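Tistamwood – laundry and bedrooms gallery

Tistamwood is a holiday house with 6 bedrooms, let by the week from April to the end of the season. The pages on the kitchen and the garden are separate. This one covers the bedrooms and the linen, as guests often ask what is provided and what they need to bring.

All beds are made up before arrival. Each bed has a duvet, two pillows and a folded blanket at the foot. Spare blankets are in the chest on the landing, and there are more in the cupboard outside the Kwofie room.

The bedrooms are named after the families who farmed here. Nurnitz and Triltia are at the front and look over the lane. Kwofie is at the back, above the boot room, and is the quietest of the doubles. The others are on the top floor under the roof, where the ceilings slope, so mind your head by the windows.

There is no wardrobe on the top floor. Clothes go on the rail or in the drawers, and most people end up doing their folding on the bed. 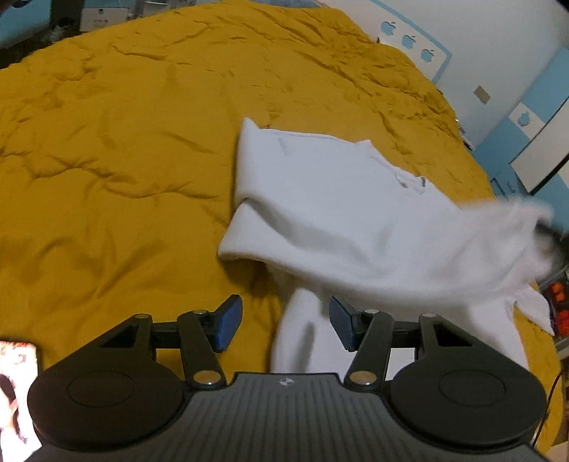

White long-sleeved top on the mustard quilted duvet, bunched and partly folded.

The quilted covers wash at 40 and need a long time on the line. They crease a little across the seams and we don't iron them. If something is spilt on one, please leave it on the landing and take a spare, there is no need to wash it yourself.

Guests are welcome to use the washing machine in the boot room. Powder is in the tin on the shelf. The short wash takes 25 minutes and is enough for tops and T-shirts. Heavier cotton things such as sweatshirts are better on the longer wash, and should be dried flat if it is raining and the line is out of use. There are 4 folding airers behind the door – please put them back when you leave, as the next people will look for them there.

Towels are changed once in a two-week stay. Beach towels are not supplied.

Anything left behind in the drawers is kept until the end of the season. Send us a message with the room name and a description and we will post it on, at the cost of the postage.

Next gallery: kitchen and dining room
Back to Tistamwood main page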